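売り切れる店のほうを信用する

近所のパン屋「ベレン」は、昼を過ぎると棚がほとんど空になる。開店した当初は不便だと思った。仕事が片づいてから行くと、残っているのは食パンの端くらいで、目当てのものはまず買えない。それでも二年通ううちに、私はこの店のやり方が正しいと考えるようになった。

小売の世界では、棚が空いていることは失敗とされる。客が来たのに売る物がない状態を機会損失と呼び、担当者は上司に説明を求められる。私も以前、食品を扱う会社で発注の仕事をしていたので、その理屈はよくわかる。閉店間際まで商品を並べておけば売上は確かに増える。ただし同時に、捨てる量も増える。

当時の帳簿を今も覚えている。九月のひと月で、担当していた一店舗の惣菜とパンの廃棄が936点あった。これが特に悪い数字だとは言われなかった。値引きの札を貼り、それでも残ったものを袋に詰めて裏に出す。毎晩の作業なので、そのうち何も感じなくなる。私はそれがいやで辞めたわけではないが、辞めてから思い出すのはその袋の重さである。

品切れに対する客の不満は、思われているほど強くないのではないか。ベレンで目当てのパンがなければ、別のものを買うか、翌日早めに行く。怒って帰る人を私は見たことがない。むしろ困るのは、あるはずだと思って行ったのにない場合で、これは店の知らせ方の問題である。ベレンは入口の黒板にその日焼く種類と焼き上がりの時刻を書いている。売り切れたものには線が引いてある。これだけで無駄足はずいぶん減る。

反対の意見もある。夜遅くまで働く人は、早く売り切れる店では何も買えない。その指摘はもっともだと思う。すべての店が昼過ぎに閉まる町では、私も暮らしていけない。駅前のスーパー「フェヴデイル」が夜十時まで開いていることには何度も助けられた。だが、遅くまで開けることと、最後の一時間まで全品目を揃えることは別の話だ。米と卵と牛乳があれば夕食はどうにかなる。閉店前の棚に菓子パンが14種類並んでいる必要はない。

値段のことも書いておく。捨てる分の原価は、結局は売れた分の値段に乗る。ベレンの丸パンは一個186円で、量産品に比べれば高いが、この材料でこの値段なら安いと私は思っている。残さない前提で焼いているからできる値段だろう。店主に確かめたことはない。

消費者の意識を変えようという呼びかけには、あまり期待していない。棚の手前から取りましょうという貼り紙を見て手前から取る人は、貼り紙がなくても取る。変えるなら発注の評価のほうである。欠品の件数だけで担当者を測るのをやめ、廃棄の点数を同じ重さで並べて見る。そうすれば、夕方の追加発注を一度ためらう人が出てくる。私が現場にいたときにその表があれば、少なくとも週末の惣菜は減らしていた。

今日は昼前に行き、くるみの入ったものと丸パンを買った。食パンにはもう線が引かれていた。 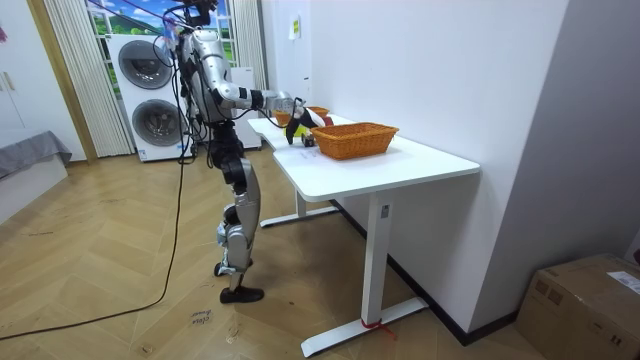 白い机の上のオレンジ色のかごに向かって腕を伸ばすヒト型ロボット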